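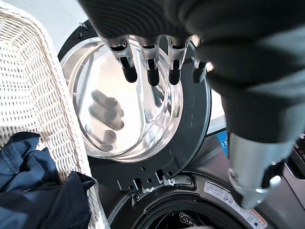 A robotic gripper reaches down to the open door of a front-loading washer.

149 shares | 12 comments

The leaf machine comes down Orchard Street at walking speed, which on Orchard Street in November means the speed of a person carrying groceries and looking at a phone. It is about as big as a chest freezer and painted the green of a hospital corridor. It stops for a dog. It stops for a second dog. It stops for a plastic bag, considers the bag at length, and goes around.

Its name is Flikar, and the company that builds it, Turkilia, would like you to know that the name is pronounced to rhyme with "sticker." Everyone in Zallville rhymes it with "guitar." The sales staff has stopped correcting people.

Turkilia rents two bays of a former tile warehouse on the east side of town, between a place that re-covers restaurant booths and a place that is always closed. It has been at work on the same product for six years: a driverless, battery-powered machine that picks up leaves from sidewalks and paved paths, shreds them and carries them to a drop point. Over the summer the company sold a minority stake to Brøndum, a Danish maker of street sweepers, and with that money it intends to do the thing robotics companies talk about constantly and do rarely. It wants to make more than a few of them.

So far there are nine. They are not the same nine. Unit two has a hopper from a discontinued lawn tractor. Unit five steers slightly better than the others for reasons the engineering team has looked into and given up on. Unit seven was assembled during a parts shortage and has door hinges meant for a boat. Each has its own binder, and the binders are getting fat.

"A prototype is a pet," one of the founders told me, moving a binder so I could sit down. "You know what it likes. Nobody wants to buy your pet."

The production version is supposed to have no personality at all. The plan calls for 388 separate parts, down from 715 on the machine I followed along Orchard Street. Most of the savings came out of brackets. A hand-built robot, I learned, is largely a collection of brackets holding up other brackets, each added on a bad afternoon to fix something the previous one had done. The new chassis is a single welded frame, and the people who designed it speak of it the way other people speak of a kitchen renovation, with pride and an undertone of what it cost.

Selling the thing is another matter. The natural customer is a city, and cities buy equipment on a schedule best described as geological. A parks department that likes a demonstration in the fall may find room in the budget the following summer, put out a request for bids in winter, and take delivery in time for leaves that are, at this writing, still carbon dioxide. Turkilia's first letter of interest came from a town that has since merged with its neighbor. The letter is framed in the break room over the microwave.

This is where Brøndum comes in. It has been selling large, loud, dependable sweepers to cities for decades, and it has what no robotics startup can build in a warehouse: service depots, spare parts on shelves, and sales reps who know which door to knock on at the public works yard. What it got in return was a seat on the board and first crack at the European rights. Neither company will say how much money changed hands. Turkilia did replace the coffee maker.

There was some culture shock. Brøndum's engineers asked early on for the maintenance manual, and were shown the binders. They then asked how long the brushes last, and were told that it depends. A Brøndum sweeper brush is rated in hours, with a chart. The two teams spent most of the winter producing a chart. Brush life now stands at 343 hours on dry concrete and considerably less on brick, a surface everyone at Turkilia has come to take personally.

Zallville is mostly concrete, with a brick downtown, and has been the test site from the beginning. The city lets the machines use the sidewalks from 5 a.m. until 9 a.m. with an attendant walking behind. The attendant carries a stop button, a broom, and a stack of cards answering the questions that people ask. Is it a delivery robot? No. Is it filming me? It has cameras for steering, and the video is erased daily. Does it pick up dog mess? The card says "not by design."

The attendant is also the line in the spreadsheet that makes everybody at the company sigh. A driverless machine with a person walking behind it is, for accounting purposes, a very expensive leaf blower. The case for Flikar rests on one worker looking after four machines from a parked van, and the ordinance that would allow this has been through two drafts. The first defined the robot as a vehicle, in which case it could not be on the sidewalk. The second defined it as a pedestrian, in which case it would have had to be given the right of way. A third is expected in December.

Residents appear to have settled into mild fondness, with exceptions. A man watering his porch plants at 7 in the morning told me it was the quietest thing the city had ever sent down his block. His neighbor said it had eaten a glove. Turkilia keeps a shoebox of returned items at the front desk, and when I stopped in it held four gloves, a pacifier and part of a kite.

The first production units are due off the line in spring, when there are no leaves. The company knows this. It has been trying out a pollen setting.

Comments (12) | Share this story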